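Skokari

Skokari is a student robotics club and yearly contest based in the town of Platport. Its teams build and program robot arms to handle cloth: picking up towels, shaking them out, folding them and stacking the result. Many school contests are built around wheels and balls, and Skokari has won a loyal following by choosing something far floppier!

History

The club was started by Niamh Quinlan, a physics teacher, and Gearóid Phelan, who had repaired knitting machines before he took up teaching. Its first contest was held in a school canteen in December, with 8 teams taking part. The rules were rewritten by Debora Testa and published on August 16, 2018, and they are still in use with small changes. Entries have since grown to 26 teams.

The towel task

The best-loved event is the towel task. A two-fingered gripper has to find an edge, pinch it and lift without gathering up too much of the cloth. Striped towels are popular for practice, as the lines give a camera (and a tired student) a good idea of which way the fabric is turned.
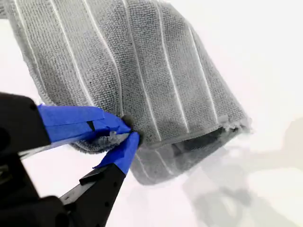
Each team has 10 minutes at the table and may make as many attempts as it likes in that time. Points are given for a clean lift, for square corners and for a flat finished fold, up to a total of 500. Changes to the fingertips are allowed between rounds, and teams swap ideas about grip with great delight, often with their closest rivals.

Emura, the team led by Jihad Rawashdeh, set the record score with a program that let go and tried again whenever it caught two layers at once. The method is now taught to every new member.

The Gill Prize

The Gill Prize goes to the team with the clearest notebook, whatever its score. Donal Hennessy has judged it from the beginning and is known for his long, kind and very detailed comments. Winning notebooks are kept in the club library, where later teams borrow from them freely.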